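Workshop notebook, Sisbridge, April
Pansy trial, second tray sowing
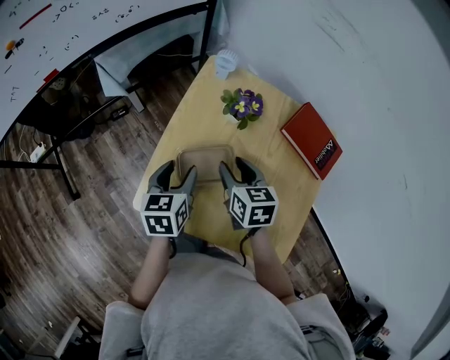 Clear plastic tray and one of the purple pansies, on the table.

Started 9.20. Mixed the Brivar seed compost with grit, 3 parts to 1, and sieved out the lumps. Last batch stayed too wet at the bottom, so extra grit this time.

Feed made up in the 2000 ml Durán bottle at quarter strength. Label on the old bottle has rubbed off again, use pencil on tape.

Sowed 11 rows, covered with a thin layer of vermiculite. Watered from below until the top darkened. Lids on, shelf 2, away from the radiator.

First sowing: 9 rows up, two bare. Seedlings at the window end are leggy. Turned the trays round.

Hamish Fairweather wants the Conero seed kept separate from ours. Put it in the fridge door, in the blue tin.

To do: order more grit, check the thermometer on shelf 2, prick out the first sowing once true leaves show.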